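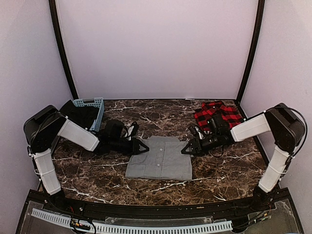 文・槙野 千紘(クリーニング業務部 会報担当)

2月の見学会に行ってきました。行き先はVerbergの開発棟、お目当ては2本のロボットアームが洗濯物をたたむ「Billard」の公開デモです。前号で参加希望を募ったときには「会報担当が一番行きたそう」と言われましたが、そのとおりでした。定員58名の回に当社から4名が入れてもらい、帰りの電車では全員しゃべりっぱなし。興奮がさめないうちに書いておきます。

受付は午後1時。Adugnaホールで短い説明を聞いたあと、グループに分かれて作業室を順番に回りました。私たちの班が最初に通されたのが、たたみの作業台の部屋です。もっと大きな機械を想像していたのですが、台の上にアームが向かい合わせに2本あるだけで、囲いの中をのぞきこむと、ふだん私たちが仕上げ室で使っているたたみ台とそう変わらない距離感なのです。台の天板は濃い茶色に白い筋の入った大理石のような柄で、同行した仕上げ担当は機械より先に「この柄、うちの台にもほしい」と言っていました(気持ちはわかります。無地の白い台を一日見ていると目が疲れますよね)。

さて、本題のシャツです。

私たちの目の前でたたまれていたのは、グレーの前ボタンのシャツでした。左右の黒いグリッパーが両側から寄っていって、たたみ上がった身頃の上にすっと先端を添える。そのときの2本の角度がきれいに左右対称で、見ていた人たちから小さく「おお」と声が出ました。グリッパーの先は三角形に中が抜けた細い形をしています。もっと指らしい、あるいは洗濯ばさみらしいものを想像していたので、あんな細い先で布をとらえるのかと、まずそこに見入ってしまいました。

現場の方ならご存じのとおり、シャツは難物です。タオルなら四隅を合わせればどうにかなりますが、シャツには襟があり、袖があり、前立てがあり、しかも前立ての部分だけ布が重なって硬い。新人さんが最初の週に必ずつまずくのも、袖を折り返すときに前立てがよじれるところです。見学した回でも、前立てが体の真ん中を通るようにおさまるかどうかを、うちの4人は息を止めて見ていました。隣の班の方々はアームの動きを見ていて、私たちだけがボタンの列を見ていたと思います。職業病です。

説明役の方によると、開発で一番時間がかかったのは「たたむ」動作より「広げる」動作だったそうです。かごから出したばかりの服は、どこが肩でどこが裾なのか、形からはほとんどわかりません。台の隅には水色のかごがあって、黒い布がふちからあふれるように入っていましたし、反対側の隅には赤と黒のチェックの服がくしゃっと置いてありました。ああいう丸まった状態から端を見つけ、持ち上げて、もう片方のアームに渡し、引っぱって平らにする。人間は何も考えずに振ってバサッとやりますが、その「バサッ」がどれほど高度なことか! 帰ってからタオルを振るたびに自分の手首を見るようになってしまいました。

黒い服は特に難しいとのこと。影としわの区別がつきにくく、重なった部分の境目を見落としやすいのだそうです。うちの仕上げ室でも、夕方になると黒の作業ズボンの裏表を取り違えることがありますから、話を聞きながらうなずいてばかりでした。照明を変えたら改善しましたかと質問してみたところ、明るさよりも光の向きのほうが効く、という答え。これは明日からでもまねできそうで、すでに仕上げ室の奥の蛍光灯の位置について相談を始めています。

デモは続けて何着か行われました。たたみ始めから積み上げまで、私が時計で計った一着は46秒でした。速さだけなら、うちのベテランの圧勝です。説明役の方も、いまは速さを競う段階ではないとはっきりおっしゃっていて、その率直さがとても気持ちよかったです。途中で袖をつかみそこねて、片方のアームが空をつまんだ場面もありました。すると2本ともいったん離れ、少し高いところで止まり、もう一度袖口に向かっていく。二度目でつかめたときは拍手が起きました。失敗したところで拍手の準備をしてしまう見学会というのも、なかなかないと思います。

どうやって動きを覚えさせているのかも聞きました。人が手元の操作用アームを動かすと、台の上のアームが同じように動き、そのときの映像と関節の動きを記録していく。お手本を何度もためて、それをもとに学習させるという流れです。シャツのたたみについては、最初にそれらしく動くようになるまでに400回分のお手本を使ったそうです。400回と聞いて、開発の方々は大変だなと思ったのですが、仕上げ担当は「うちなら二日だね」とぽつり。説明役の方が思わず身を乗り出して、どんなたたみ方をしているのか逆に質問されていました。そこからしばらく、たたみ板を使うか使わないか、袖は先か後かという話でたいへん盛り上がり、後ろの班を待たせてしまったことをこの場を借りておわびします。

おもしろかったのは、たたみ方の「癖」の話です。お手本を見せる人が変わると、袖の折り返しの深さや、最後に手のひらで押さえるかどうかが少しずつ違ってくる。ばらばらのお手本を混ぜるとアームが途中で迷うような動きをすることがあり、はじめのうちは手順をそろえるようにしていたとのこと。これは新人教育そのものではありませんか。うちでも、三人の先輩から三通りのたたみ方を教わった新人さんが、台の前で固まっていたことがありました。あのときは本人の覚えが悪いのだと思っていた自分を反省しています。

後半は希望者による操作体験でした。もちろん手を挙げました! 操作用のアームを両手で持ち、ハンドタオルを半分に折るだけの課題です。簡単そうに見えるでしょう。ところが、指先の感触が返ってこないので、布をつかんだのかどうかが目で見ないとわかりません。右でつかんだつもりで持ち上げると布が残っている。左で押さえておこうとすると、今度は押さえた布ごと引きずってしまう。ふだんどれだけ指の腹で仕事をしているか、思い知らされました。私の番では二つ折りの端が盛大にずれ、仕上げ担当の番ではぴしっとそろいました。悔しい。操作に慣れるコツは、つかむ前に一呼吸止めることだそうです。

配線にも目が行きました。アームの肘のあたりを黒いケーブルが大きく弧を描いて渡り、白い小さな留め具や結束の帯でとめてあります。足元には細い切り込みの並んだ白い配線用のダクトが通っていて、こういう地味なところに手がかかっているのを見るとうれしくなります。設備担当(同行者のひとりです)はほとんどここしか見ていなかったのではないでしょうか。肘のケーブルにゆとりを持たせる理由を聞き、たっぷり曲げ伸ばしするところは短くしないほうが結局長持ちすると教わって、帰社後すぐにプレス機の配線を見に行っていました。

質疑応答から、皆さんが気になりそうなものをいくつか拾っておきます。

業務用の仕上げ場にいつ入るのか、という質問には、時期の約束はしていないという返事でした。現在の試験はEdemlowにある拠点で進めていて、扱う衣類を少しずつ増やしているところだそうです。いま練習中の種類は17あり、シャツ、タオル、枕カバーのほか、子ども用の小さな靴下も入っていると聞いて笑ってしまいました。うちの仕上げ室で一番嫌がられるのも靴下です。

アイロンはかけられますか、という質問も出ました。答えは「考えていません」。熱いものと動くものを同じ台の上に置くのは別の難しさがあり、当面はたたみに集中するとのことです。プレス担当の皆さん、ご安心ください(がっかりした方もいるかもしれませんが)。

アームのそばに人が立っていても大丈夫なのか。見学中はアームが囲いの中で動き、私たちは外から見る形でした。台の中のものに手を入れるときは、係の方が必ず停止させてから声をかけていて、この「止めます」「止まりました」の二段の声かけが実にきびきびしていました。うちのロールアイロンまわりでも取り入れたいという話が、もう朝礼で出ています。

ボタンが取れかけていたら気づけるか。これは私がした質問です。いまのところ検品は目的に入っていないそうですが、手首のところに付いた小さな装置を指して、近くから見られるのでいずれ試してみたいと話してくださいました。シャツのボタンは小さくて淡い色のものが多く、人の目でも見落とします。もし見つけてくれるようになったら、私は真っ先に仲よくなりたいです。

会場で配られた資料は休憩室の棚に置いてあります。持ち帰り用に余分をいただいてきましたので、ご自由にどうぞ。操作体験の感想をもっと聞きたい方は、昼休みに仕上げ室へ。ハンドタオルを見事に折った本人が、身ぶりつきで再現してくれます(かなり似ています)。

次の公開回は春の予定で、詳しい日程が届いたら掲示板に貼ります。今回は仕事の都合で見送った夜間班の方を優先してご案内するつもりです。Verbergからは、実際に現場で使っているたたみの手順を教えてほしいというお話もいただきました。シャツの袖を先に折る派と後に折る派、それぞれの言い分を紙一枚にまとめて会報担当の机に置いてください。絵入り歓迎、締め切りは月末です。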